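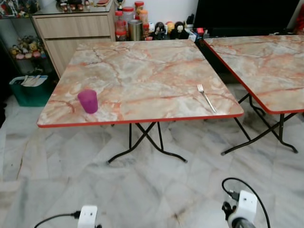 ## Is a "marble" folding table worth it, or should I buy plain white plastic?

Moving into a studio and I need a table that can go behind the door when I'm not eating. The one at the top is the style I mean: square, marble pattern, red-orange trim, black X legs. Sorulel has one like it for 820 and the seller swears the pattern is "permanent." I've heard that before. The plain Uvari is cheaper but ugly. Has anyone owned a printed one past the first year? I cook daily and put hot bowls down without thinking.

---

### Reply 1 — marked helpful (21)

"Permanent" means nothing on a product page. I had a printed top, bought in December, and the pattern was fine in the middle but dull where my wrists rest. Bleach wipes did most of that, I think. The seller said it was my fault, of course.

What I'd check before paying:

- **The trim.** Run a fingernail under it at the corners. If it lifts in the shop it will lift at home, and then water gets into the board.
- **The legs.** Open it, lean on one corner, then the opposite one. X legs always move a little. A lot is a no.
- **The load claim.** Mine said 1000 pounds. Please.

As for hot bowls, use a mat whichever one you buy. I don't believe any "heatproof" sticker at this price, and plain plastic marks too.

### Reply 2

Just get the Drilter, it's 3000 but you only buy once. Never had a problem with mine.

> **Comment from the asker:** How long have you had it?

> **Reply 2:** Since last month

### Reply 3

I'd skip the Uvari unless you like scrubbing. White shows every tea ring, and a busy pattern hides crumbs and scratches — which is probably why they print them that way.

Shojaei sells secondhand ones near the bus station. Worn tables tell you more than reviews do. Look at the hinge rivets and bring a tape measure, folded sizes online are often wrong and your door gap won't forgive it.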